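## 4. Fitting the Wall Rail and Hanging the Load

This section applies to the Fullik straight rail and to the Stetitz corner kit. Owners of the older Dvorak rail should use the clips supplied with that rail, as the two profiles do not match.

**Caution:** Before drilling, check the wall for pipes and electrical cables. Do not drill directly above or below a switch or outlet.

### 4.1 Marking the wall

1. Hold the rail against the wall at the chosen height and mark one end in pencil.
2. Draw a level line from this mark to the far end of the run. Do not measure down from the ceiling, which may not be level.
3. Mark the fixing points along the line, no more than 12 inches apart. The first and last points must be 2 inches from the ends of the rail.
4. If the run continues past a corner, finish both straight lengths before opening the corner kit.

### 4.2 Fixing the rail

1. Drill at each mark and insert a wall plug. In a wooden stud, no plug is needed.
2. Fix the end screws first and leave them half a turn loose.
3. Check the level again, then fit the remaining screws and tighten all of them by hand.
4. Press the end caps into place. The cap with the raised dot goes on the left.

**Note:** The plugs in the box are for brick and solid block. Drywall requires the Ikach anchor pack, sold separately. Fixings bought elsewhere are not covered by the warranty.

### 4.3 Hanging a frame or panel

1. Lower the head of each cord into the rail and turn it until it clicks.
2. Slide one hook onto each cord, with the lever facing the room.
3. With a second person supporting the weight, place both hooks under the top bar of the frame.
4. Release the frame slowly. To adjust the height, lift the weight off the hook, press the lever, and slide the hook along the cord.
5. Check the frame with a level and correct one side at a time.

The total load on a single 2,000 mm rail must not exceed 100 lb, including cords and hooks. Shorter rails carry a lower limit, which is printed on the back of the rail and should be noted before fitting.

**Caution:** Do not hang any item over a bed or crib. Do not use the rail to support shelves, plants, or exercise equipment.

### 4.4 Choosing a position

Keep framed paper and canvas away from radiators and direct sunlight. Allow a clear space beside a corner so that the cord can be reached from the side. Panels with a power lead should hang within reach of an outlet, and the lead must not be tied to the cord.
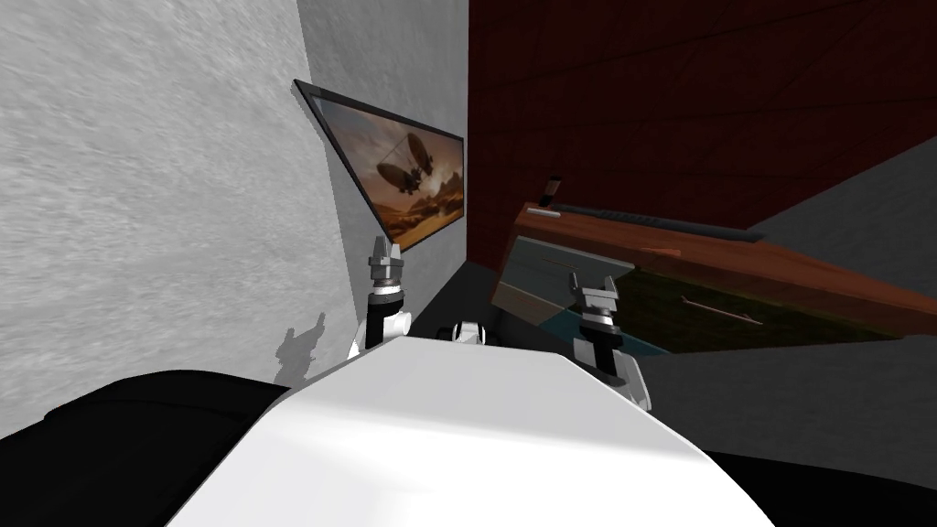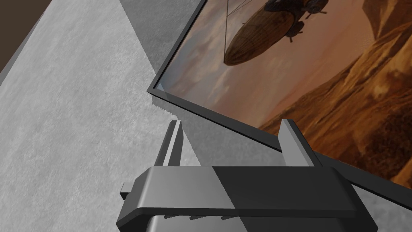
*Figure 7. First view: room corner. Second view: large picture of an airship over desert dunes.*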